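Dyeing Wool with Kitchen Scraps — notes for the Munton guild talk
Speaker: Suha Rawashdeh
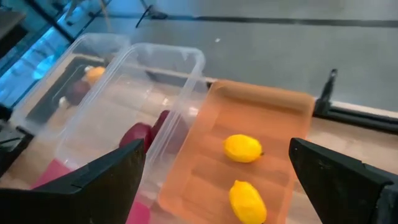
Start with onion skins. Everyone has them and they give color every time. Say that I save mine in a paper bag for a month before I have enough for one skein. Then go on to acid, which people always ask about. Two lemons like the ones in the orange tray are plenty for a small pot. Squeeze, strain out the seeds, add the juice at the end. It tends to brighten reds and dull some of the others, so test a short length first.

Weighing. Dry wool only. My sample skeins are 30 grams each. Match the weight of skins to the weight of wool, then double it for a deeper shade.

Alum. Pass the jar around with the lid on. Remind them to use a pot that never goes back to the kitchen.

Heat. Bring it up slowly and keep it under a simmer. Wool felts when it is shocked, so no cold rinse straight from the pot. Tell the story of the gray cardigan yarn here if there is time.

Show the sample cards. Card 7 is the avocado one, and it came out pink — Edeltraud Sperling got beige from the same recipe with her well water. Ask who in the room is on a well.

Fading. Be plain about this. Beet and red cabbage look great on the day and are mostly gone by summer. Najwa Farah kept a strip in her window through July and will bring it on Saturday.

Questions, then hand out the recipe sheet. Leftover skeins are on the back table, one per person. Rinse them again at home before knitting.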